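Trukdale Shared Workshop — Members' Meeting, December

Opened at 6:30 p.m. Minutes of the last meeting were accepted without changes.

1. Power strips

Members went through the supply of power strips and extension cords. Several have been in use since the Alel building and have no date on them. It was agreed that each strip will get a numbered label and an entry in the binder by the door. Strips with cracked housings or loose sockets go in the discard bin and are not to be taped up and put back.

A member asked whether strips with a separate switch for each group of sockets are worth the extra cost. The feeling was that they are, at least on the benches where chargers stay plugged in overnight. A quote from Warko came to 795 for a full replacement. It was agreed to replace half now and look at the rest in spring. 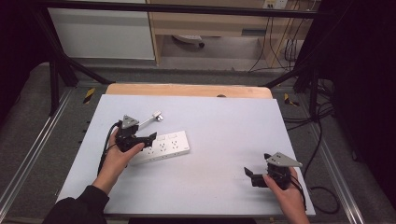

Can a power strip be plugged into another power strip if the bench is too far from the wall?

Members should use one longer strip plugged straight into the wall, and ask for one to be ordered if none in the cupboard reaches.

2. Bench tops and boards

Loose boards are to be wiped down and left flat at the end of each session. Two were found leaning behind the heater last month — they have warped and will be thrown out. Cords should be coiled before they go back on the hooks. The request for more hooks was approved, up to 25.

3. Money

Balance stands at 1,026 after the insurance payment. Over 200 of that is already set aside for the new shelf brackets from Meesuk. The brackets are on back order and no delivery date has been given. Dues stay the same.

4. Other business

The side door sticks in cold weather. The landlord has been told twice and will be written to. A request to open at 8 a.m. on weekends was put off until there are enough keyholders to cover it.

Closed at 7:50 p.m. Next meeting in the new year, same room.

Filed under: Minutes & Notices

Contact the workshop | © Trukdale Shared Workshop | Back to top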